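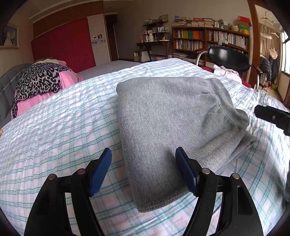 옷은 개는 것보다 개고 나서 어디에 두느냐가 더 문제라는 의견이 먼저 나왔다. 침대 위에 쌓아 두면 잘 때마다 옮겨야 하고, 옮기다 보면 다시 흐트러진다는 것이다. 이에 따라 원래 세 번째였던 '개킨 옷 두는 곳' 안건을 맨 앞으로 당겨 논의하였다.

# 공유주택 실라비 정리 모임 회의록

- 일시: 2022년 9월 10일, 오전
- 장소: 2층 공용 거실
- 안건: 개킨 옷 두는 곳 / 침대와 의자 위 옷 / 책장과 바닥의 책 / 정리용품 구입

## 1. 개킨 옷 두는 곳

8월 회의에서는 각자 방에서 편한 자리에 두기로 했으나, 대부분 침대 위에 그대로 남는다는 점이 확인되었다. 회색 니트류처럼 부피가 있는 옷은 서랍에 넣으면 다른 옷이 들어갈 자리가 없다는 말도 있었다.

논의 결과는 다음과 같다.

- 침대는 개는 자리로만 쓴다. 다 갠 옷은 그날 안에 서랍이나 선반으로 옮긴다.
- 두꺼운 상의와 운동복 바지는 선반에 눕혀 쌓고, 얇은 옷은 서랍에 세워 넣는다.
- 밑단이나 허리에 고무단이 있는 옷은 고무단을 안쪽으로 넣어 접는다. 바깥으로 나오면 쌓았을 때 한쪽으로 기운다.
- 옷을 펼치기 전에 침대 시트를 한 번 당겨 편다. 체크무늬 시트를 쓰는 방에서는 무늬 선에 맞추어 접으면 폭이 고르게 나온다고 하여 참고하기로 하였다.

접는 방법을 한 가지로 통일하자는 제안은 채택하지 않았다. 각자 서랍 깊이가 달라서 맞추기 어렵다.

## 2. 침대와 의자 위 옷

침대 한쪽에 밀어 둔 옷과 의자 옆에 모아 둔 옷이 섞여 빤 옷인지 입던 옷인지 알 수 없게 된다는 문제가 제기되었다. 표범 무늬 옷이나 물방울무늬 옷처럼 눈에 띄는 것은 금방 찾지만, 흰색과 연분홍색 옷은 한데 뭉쳐 있으면 구분이 되지 않는다.

- 한 번 입고 다시 입을 옷은 문 뒤 고리에 건다.
- 의자와 방석 위에는 옷을 올리지 않는다. 잠시 올린 옷은 자기 전에 치운다.
- 흰옷과 연한 색 옷은 따로 모아 빤다. 세제는 지금 쓰는 '브랄레오'를 다 쓸 때까지 바꾸지 않는다.

고리 수가 모자란다는 의견이 있어 4번 안건에서 함께 다루었다.

## 3. 책장과 바닥의 책

나무 책장이 꽉 차서 책장 위와 발치에까지 책이 쌓인 방에 대한 논의이다. 책장을 하나 더 들이자는 쪽과 먼저 줄이자는 쪽으로 의견이 나뉘었다. 방 폭을 생각하면 책장을 더 놓을 경우 사무용 의자를 뒤로 뺄 공간이 부족해진다. 이번에는 줄이는 쪽으로 정하였다.

- 바닥에 쌓인 책부터 정리한다. 책장 안의 책은 그 다음에 한다.
- 책장 위의 상자는 내려서 내용물을 확인하고, 빈 상자는 접어서 내놓는다.
- 책장 위 작은 화분은 상자를 내리기 전에 먼저 창가로 옮긴다.
- 내보낼 책은 중고 서점 '아메테페'에 보낸다. 한 번에 100권까지 수거한다고 한다.
- 책등 색깔별로 꽂자는 의견이 있었으나, 같은 전집이 흩어진다는 반대가 있어 보류하였다.

책 수거 신청은 바닥 쪽 분량이 정리된 뒤에 하기로 하였다. 상자는 너무 큰 것을 쓰지 않는다. 지난번에 큰 상자에 가득 담았다가 계단에서 바닥이 터진 일이 있었다.

## 4. 정리용품 구입

'훌투미어' 선반 칸막이와 '실로라' 문걸이 고리를 비교하였다. 칸막이는 두꺼운 옷을 쌓을 때 필요하다는 데 이견이 없었다. 고리는 문 두께에 맞는지 재어 본 뒤 사기로 하였다.

- 선반 칸막이: 방마다 2개
- 문걸이 고리: 방마다 3개, 치수 확인 후 주문
- 옷 담는 바구니: 이번에는 사지 않음. 바구니가 있으면 개지 않은 옷이 그대로 남는다는 의견이 많았다.

비용은 공용 생활비에서 낸다. 영수증은 냉장고 옆 봉투에 넣는다.

## 5. 기타

- 회색 누비 쿠션은 세탁기에 넣어도 되는지 라벨을 확인한다. 라벨이 없으면 손세탁한다.
- 겨울 담요는 아직 꺼내지 않는다. 이미 꺼낸 방은 침대 발치에 접어 둔다.
- 건조대는 쓰고 나면 접어서 복도 끝에 세운다.

## 다음 회의까지 할 일

- [ ] 바닥의 책 분류
- [ ] 책장 위 상자 확인
- [ ] 문 두께 측정
- [ ] 선반 칸막이 주문

다음 회의 날짜는 책 수거일이 정해지면 단체 대화방에 올린다.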